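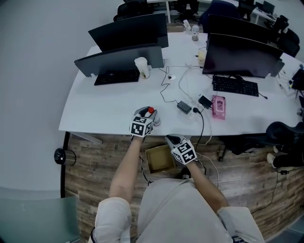
Ticket 744: Comments vanishing on older posts
Opened by: Elspeth Laing
Handled by: Cameron Lamont, Grerent blog hosting
Status: Closed, grudgingly

Elspeth Laing, 10 Feb 2019
Hello. I run a blog called Villska (book chat, song lyrics, complaints about my neighbour's leaf blower). Every post from before the move to your new Lesau template now says "No comments". There were 268 comments. I know most of them were my cousin, but they were still comments.

Cameron Lamont
Hi Elspeth, thanks for the detail, leaf blower included. I can see all 268 in the database, so nothing has been deleted. Could you try switching the theme back to Imrie and reloading one of the old posts?

Elspeth Laing
Switched. The comments are back and so is the mauve sidebar, which I had hoped never to see again. Lesau on, comments gone. Imrie on, comments and mauve.

Cameron Lamont
Noted, and my sympathies. Lesau looks up comments by the post's web address. Your old addresses end in .html and the new ones don't. What have you got under Settings > Permalinks > Legacy format?

Elspeth Laing
It's greyed out. There's a little padlock on it that does nothing when clicked, although I did give it several goes.

Cameron Lamont
The padlock comes off if you're the blog owner. According to our records the owner is Marisol Arriaga. Is that you under a pen name?

Elspeth Laing
Marisol and I started the blog together. She left to write her novel and is now on chapter 9. I'll email her.

Elspeth Laing
Marisol has made me the owner and asked me to tell you the mauve was her favourite colour. Legacy format is now ticked. Still no comments.

Cameron Lamont
Please run Tools > Rebuild comment index. It works in batches of 300, so yours should go through in one.

Elspeth Laing
It sat at 99 per cent while I made a pot of tea and drank it. Then it said "Completed with notices". The comments are back! The notice reads "1 avatar could not be honoured". Whose?

Cameron Lamont
Yours, I'm afraid. The file is in a format Lesau won't read. Upload it again as a PNG and it should stick. Closing this one.

Elspeth Laing
Please reopen. The avatar is fine but it has a mauve border.

Cameron Lamont
Settings > Profile > Accent colour. Closing again.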